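Winter Play at Rarnow Golf Links: Your Questions

We get a lot of calls at the pro shop once the leaves are down, and Consuelo Gallardo, our head of guest services, has been kind enough to write the answers out so everyone can find them in one place. If yours isn't covered, please do call or stop in. We like the company this time of year!

Are you open all winter?

We are, weather allowing. Starting in November we play the front nine only, and the back nine gets a good long rest until spring. The gate opens at 8 a.m. and the last group goes off at 2 p.m., so you have a fair chance of finishing while you can still see your ball.

How do I know if the course is closed for frost or snow?

Call the shop after 7 a.m. and listen to the recording, which Aurelio Carrasco updates himself once he has been out to look at the greens. A frost delay usually means a later start and nothing worse – come on over, have a coffee, and we'll send you out as soon as the grass can take it. Walking on frosted turf leaves brown footprints that stay for weeks, so please wait for the word even if the first tee looks fine to you.

Will I be putting on the regular greens?

Most days, yes. After a hard freeze or a thaw we switch to temporary greens, cut in the fairway a little short of the real ones. They're bumpy. The holes are bigger to make up for it, and a good many of our regulars have come to prefer them.

Can I take a cart?

Only when the ground is firm, and then on the paths. Pull carts are fine any day we're open, and we have a few to lend. If walking is hard for you, tell us when you book and we'll work something out.

Do I need a tee time?

On weekdays you can just turn up. Weekends are busier than you might think, so a call the day before is a good idea, and groups of more than 4 should always call.

What is the Kamar Scramble?

It's our friendly winter event, played on Friday afternoons in teams of 3. Everybody hits, you pick the best ball, and you all play from there. You don't need a handicap and you don't need to be any good. Eusebio Villalobos puts the teams together at the shop, so come by yourself if you like and he'll find you partners. The entry is $30 and covers your nine holes and a bowl of soup afterward.

What should I wear?

Layers, a hat, and waterproof shoes with soft spikes. Winter gloves come in pairs and are worth every penny. Jeans are fine with us from November until we open the back nine again.

I left something behind. Do you have it?

Very possibly. Small things handed in at the Goicoechea Room are kept at the front desk through the end of the season, and Trinidad Alcaraz can check for you over the phone if you tell her what you lost. Head covers and rangefinders go to the pro shop instead, so it's worth asking at both.
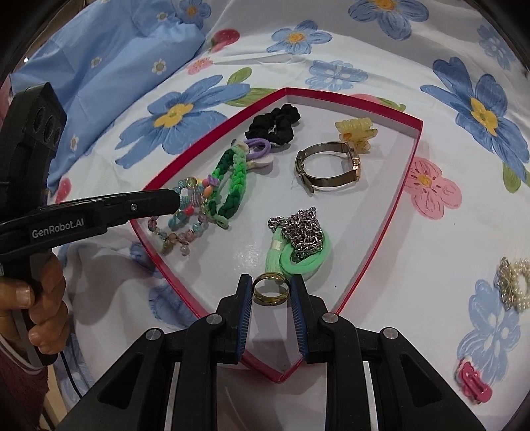
Gold-toned ring and hair accessories in a red-rimmed tray.

Is the restaurant open?

The grill is open for lunch on every day of play, and the fireplace is lit. You don't have to golf to eat with us. Dinners start up again in the spring.

Can I give lessons as a gift?

What a nice thought, and yes. Ainhoa Montes teaches indoors all winter, and gift cards for her lessons can be picked up at the shop or mailed to you. They're good for a full year from the day you buy them, so there's no hurry to use one in the cold.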